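3.2 Collecte des démonstrations

Pour Pronuvness, j'ai tout enregistré avec Radomír Ševčík, lui aux commandes, moi aux étiquettes (on a échangé en juillet, et ça se voit un peu dans les courbes !). Il nous reste 382 épisodes après tri, répartis sur 86 positions de départ. Un épisode, c'est une saisie et une dépose, et je garde aussi les ratés quand la pince se rattrape toute seule : Vikano apprend beaucoup de ces petites corrections.

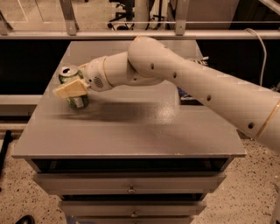
Figure 2. Saisie d'une canette sur le meuble à tiroirs.

Le choix des objets m'a pris plus de temps que prévu, je voulais des choses banales, et du banal pénible. La canette verte en est un bon cas : une fois les doigts refermés à mi-hauteur, on ne voit plus que le haut et le bas, et l'estimateur de pose doit se débrouiller avec ça. Ajoutez le reflet sur le plateau gris… J'ai donc réservé 40 épisodes à ce type d'occultation, annotés à la main, et je les ai exclus de l'entraînement de la section 4.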